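球衣收纳交流:长袖到底挂还是叠?

楼主:黄黑条纹
发表于 2024-03-09

搬家以后终于有了一个像样的衣柜,这两天把攒下来的长袖球衣全翻出来重新整理,越弄越上头!以前都是卷成一卷塞抽屉,每次找一件要把整个抽屉掏空。现在改成全部上衣架,一拉开柜门满眼颜色,心情真的好很多。

我的做法很简单:先把床铺平,球衣摊在上面,袖子理顺,领口朝上,衣架从下摆伸进去,再把两边肩膀对齐。千万别从领口硬塞,罗纹领撑松了就回不去了。

想问问大家,长袖的是挂着好还是叠着好?衣架用木头的还是植绒的?

1楼:南门看台
挂!必须挂!我柜子里300多件(家里人已经不想说我了),长袖全挂,短袖叠。叠久了胸前印字会有一道印子,熨又不敢熨,看着心疼。

2楼:Oskari Karppinen
我中文一般,大家多包涵。我在赫尔辛基收老球衣,用 Wojcik 的木衣架,肩头宽,很喜欢。细铁丝的那种,一个冬天就在肩膀上顶出两个小包。

3楼:阿昌不加班
不同意楼上几位。化纤料子滑,木衣架也滑,早上开柜门总有一件掉在底下。我全换植绒的了,薄,还省地方,同样一根杆子能多挂9件。

4楼:黄黑条纹(楼主)
回3楼:滑是真的滑,尤其这种面料有点发亮的。我的办法是挂的时候先捏住肩膀那里,连布带衣架一起捏住,再去理另一边,这样不会跑。肩上皱成一团也没关系,挂好以后往下顺两把就行。最近最喜欢的就是这件黄的,罗纹圆领,黑条一直走到袖子上,配深棕色木衣架简直绝了!
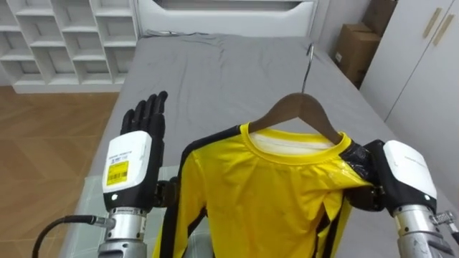
5楼:Chi-keung Cheung
哇,这个黄色好正!黑条很宽,够醒目。我也投木衣架一票,深色木头配亮色球衣就是好看,这个理由够不够?哈哈。
补充一点,我会在柜子里按颜色排,黄的橙的放中间,白的放最里面,少见光。

6楼:阿昌不加班
好看我承认,那个黄确实漂亮。可是柜子小的人怎么办?我那个柜子是 Undton 的窄款,门都快关不上了,木衣架一个顶人家两个厚。

7楼:南门看台
柜子小就轮换嘛。当季的挂出来,其他的叠好放箱子,中间垫一张无酸纸。我用的是 Mistitz 的布箱,一箱放得下将近一个赛季的衣服。

8楼:洗衣液不要钱
歪个楼,挂之前你们都怎么洗?我是翻面,冷水,装网袋,不甩干,平铺到半干再上衣架。湿着直接挂,袖子会越坠越长,我有一件就是这么废掉的,袖口现在能盖住手指头。

9楼:Oskari Karppinen
同意8楼,湿的不要挂!我还会把衣架头朝同一个方向,每4件之间留一点空隙,布料不会互相蹭。印号码的那一面朝左,找起来特别快。

10楼:黄黑条纹(楼主)
回8楼:平铺半干这个学到了,我之前都是直接拎出来挂阳台,难怪有两件袖子一长一短……
回6楼:植绒的我也买一包试试,短袖可能更合适。长袖我还是舍不得木衣架,肩膀撑起来那个线条太舒服了。

11楼:阿昌不加班
行,那你试完回来说说。植绒的别买太便宜的,掉毛,深色球衣上一层灰,粘都粘不干净。

12楼:Chi-keung Cheung
楼主柜子全部弄好了一定要发全景啊,想看一整排!顺便问下,长袖的下摆会不会碰到柜底?我那根杆子装低了,正在考虑往上挪。

13楼:黄黑条纹(楼主)
不会碰到,下面还能塞一排鞋盒。你要挪的话先拿最长的那件比一下再打孔,我就是没比,多打了两个洞。剩下的我今晚接着挂,弄完就发!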